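Home | Sites | Crew Notes | Gallery | Contact

Kultis path inspection, Flostbridge site

Surface inspection of the 1394-meter service path moved from a walking crew to an automated unit in December. Under the old method, two inspectors covered the path on foot and wrote up defects by hand, a job of 36 work hours per cycle. Reto Zaugg and Hermine Marti now review the recorded views at a desk and mark each defect for repair. Grading is still done by a person. 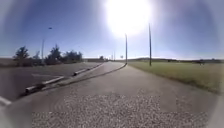
Curb line on the left, grass on the right.

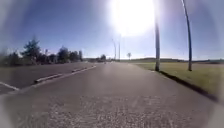 Kerbed divider between the path and the adjacent roadway. 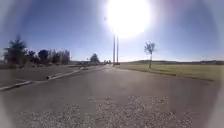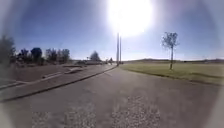 Image 4: coarse aggregate at lower left and right of center.

Glare slows the review. Marti asked for a second pass at a lower sun angle, and the schedule now has 2 passes per cycle. Zaugg still walks any section where the two reviewers disagree on a grade.

Both inspectors kept their pay class. Outdoor hours are down and screen hours are up, so Domenica Pichler has added a fixed break to the review shift. Training on the grading screen is run by Kausar Khokhar. Questions on shift changes go to Pichler.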